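Hi there, and thanks for clicking! I run the returns study at Mahlangu, and I'm looking for people who buy stuff online and then (like me, constantly) send some of it back. If you've ever stood in your kitchen trying to get a lamp back into the box it came in, I want to hear from you!

What I'm after is pretty simple. For 11 weeks you keep a little diary of everything that comes to your door and everything that leaves again: what it was packed in, how long it took you to repack it, whether you kept the wrapping or ran out and bought tape at nine at night. You'll also come by our place in Rilov once for a 90 minute chat, with coffee, and snacks that are better than they need to be.
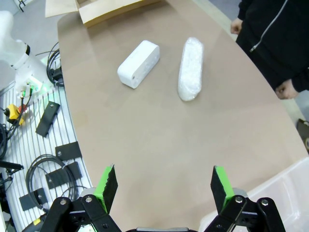
You don't need any special background. I'd love a mix of people, so renters, big families, folks who live on a fourth floor with no elevator, people who sell a few things on the side. You do need to be 18 or over, live in Rilov or Pliltlow, and get at least a couple of packages a month. Sorry, if you work for a delivery company I can't take you this round.

You get $68 for the visit and the same again when you hand in your diary. Paper or phone, either is fine. My own handwriting is terrible so I won't judge yours. 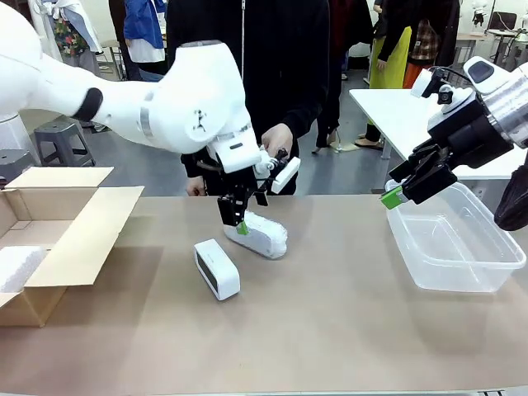 Mahlangu | Home Delivery & Packaging Research Team

We have room for up to 2,000 diary keepers, and sign-up stays open through March. To join, fill out the short form on the Narkness sign-up page and pick a visit time, mornings or after 5 p.m. I'll write back myself with the start date and your diary. Bringing a kid along is fine, just put it in the notes box so I can find you a bigger room!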